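3.2 How the chart week shapes what fans do

I should say at the start of this section that I came to chart data as a fan first and a researcher a long way second. I spent most of my twenties refreshing album charts at breakfast, and I brought a few hunches with me. Some of them held up and some of them fell apart the moment I had proper weekly figures to look at.

The biggest hunch was that a mini album's first week tells you most of what you need to know. For the Dikalton panel, which follows 240 pop releases from their first day on sale, that was only half right. A high debut did go along with a long stay when the record had a single on the radio already. Without one, the album would come in high, drop like a stone in week two and be gone from the listing by week 5. I'd expected a gentler slope than that, and I went back over the entries twice to be sure I hadn't mixed up the columns (I had, once, but it made no difference to the shape of the thing).

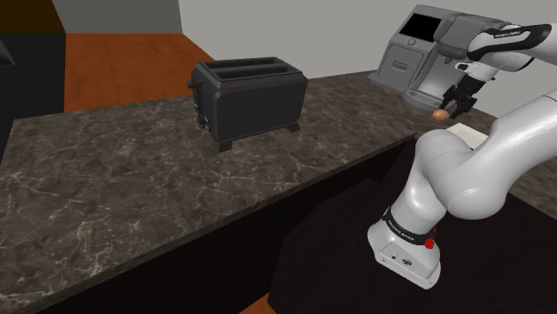
Figure 4. Rendered view of a white robotic arm above a dark marble countertop.

Pavitz calls this pattern the "front-loaded" release, and I've kept the name as it's a good one. What the Pavitz model leaves out is the part played by different versions of the same record. Plenty of acts now put out an album with several covers, or with a different set of photo cards in each box, and a keen fan will buy more than one. I own four copies of the same six-song record myself, so I'm hardly in a position to sneer. All four sales landed in the same chart week.

To get some idea of how common this is, I used the Wilum fan survey, which had 4,000 usable replies. The survey asks people what they bought, when they bought it and whether they already had a copy. It doesn't ask why, which is a shame, and I had to lean on the free comments at the end for that. People wrote a lot in there! Many talked about wanting to help the group "get the number", and they knew very well which day the count closed. Others had simply been after one particular card and kept going until they got it. I coded these as two separate groups, though I'll admit the line between them is a wobbly one and plenty of people sit on both sides of it.
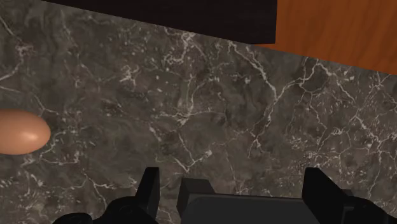

Figure 5. Overhead view of the countertop, rendered, with a single brown egg and part of the gripper.

Then there's the matter of where the sales come from. Vasconcelos argues that touring explains most of the late bumps in a pop album's run, and I started out wanting to agree. In the panel, though, the bump tends to show up before the tour reaches town - often when the tickets go on sale, and sometimes when a bundle of ticket and album is on offer. That's a different thing from somebody hearing a song live and going home to buy it. I can't separate the two cleanly with weekly figures. Daily ones would do it, and I only have those for a handful of records released in May, far too few to say anything solid.

One last point about the lower end of the listing. I cut the data off at position 500, below which the weekly order jumps about so much that a record can move dozens of places on very few sales. A reader who works mainly on smaller acts may find that cut too harsh, and I did wonder about it for a good while. Running the same tables with no cut made the second-week drop look a little steeper for acts on their first release and left the rest much as it was. I've kept the cut for the models in section 4, and the full tables are in the appendix.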